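Peg and Slot Boards: Frequently Asked Questions
Last updated: March

We receive many letters about our white board with blue parts, the Prillanard. I have tried to answer the most common ones on this page. If your question is missing, please write to us.

What is the board for?
It is for practising small hand movements: picking up a piece, turning it and putting it in its place. Some people use it at home after a hand injury, others simply like it as a quiet puzzle.

Which table is best?
A dark one, with a matt surface. White on dark is easy to see, and small blue pieces are not lost so quickly. If your table is light, put a plain dark cloth under the board – without pattern, please.

Does the colour of the lamp matter?
More than I expected. In white light the blue parts are clear. With a pink or purple lamp the white surface takes the colour of the light, and the engraved lines may need a second look.

The white board on a dark table, with a black curtain or background behind:

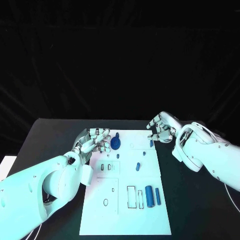
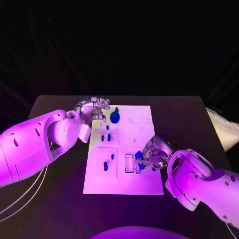
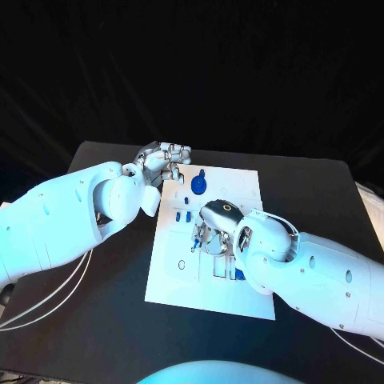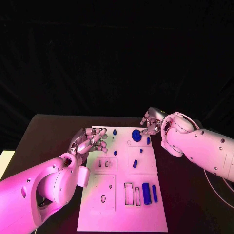

Must the board lie straight in front of me?
No. You can turn it a little to the left or right, as is comfortable for your wrist. Only take care that it lies flat and does not slide.

Where should I begin?
With the round knob, as it is the largest part and easy to hold. Then take the pegs. Keep the narrow slots for last, they ask for more patience.

I have lost a peg. Can I buy only one?
Yes. Single pegs are sold through Vastero, our spare parts shop. Please write which shape you need. Orders received before Friday noon leave the same day. Delivery can take up to 10 days.

How do I clean it?
With a soft cloth and a little soapy water. Dry the slots well afterwards – a cotton bud is good for the corners. No dishwasher.

Comments

Ilham Filali: Thank you for the advice on the dark cloth. My table is pale birch and I was always searching for the engraved lines.

Ayman Ghoneim: Is it possible to order two knobs? I did not find them in the shop, only pegs.

Ilham Filali: @Ayman I wrote to them for mine, they answered the next morning.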